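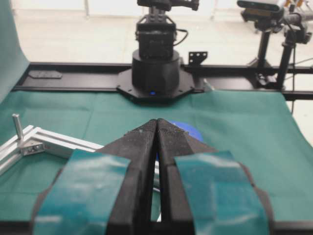 Paltgate Parish Speech Recordings: README

Contents
677 short recordings of spoken Welsh English, with transcripts in plain text. Sound files are mono WAV. File names give the speaker code, then the clip number. 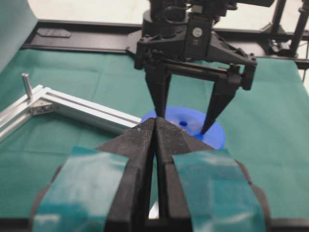 Transcripts were typed by Cadi Gough and checked by Gemechu Wolde. Unclear words are marked [?] – please leave these in if you pass the files on.

Known problems
- Traffic noise on most of the Ilside clips.
- Speaker 50 has no age recorded.
- Place names are not spelt the same way throughout.

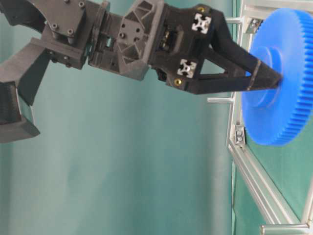

Layout
audio/ – sound files
text/ – transcripts, UTF-8
speakers.csv – code, age band, village

Clips are no longer than 60 seconds. Pauses over 2000 ms are shown as (p).
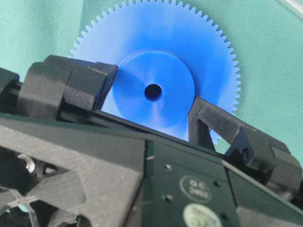

Blue plastic gear with central hub, teal-green fabric behind.

Contact
Corrections to Mererid Jarman, quoting the file name. Replies go out on Mondays.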